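Reading time: 5 min

3.2 Timing of the practice papers

Pupils in the Trelmont group sat four practice papers between the start of the summer term and October. The Guerra group sat the same papers, but all of them fell within the last six weeks before the selection test. Both groups used the Ruvis booklets, which cover verbal and non-verbal reasoning in separate sections. In total, 389 pupils completed every paper and were kept in the analysis. Those who missed one or more were left out, even where a later sitting had been offered.

Papers were marked by hand by two of the authors (Talpur and Heo). Where the two marks differed, Lodhi marked the paper again and his mark was used.
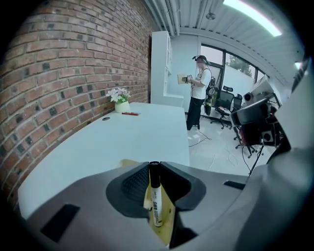
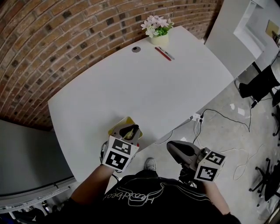

Figure 2. Left to right: whiteboard marker; table with a red pen and a second pen.

Scores in verbal reasoning rose from the first paper to the last in both groups. The rise was larger in the Trelmont group, and most of it came between the second and third papers. Non-verbal scores changed very little. Bhutto and Gilani found the same pattern in their earlier work at Lullurbridge, although their pupils were a year younger and had no practice at home.

We did not ask families to stop private tutoring during the study. Parents reported tutoring hours on a short form at the end, and these reports are likely to be less exact than the scores. Section 4 repeats the comparison with tutored pupils removed.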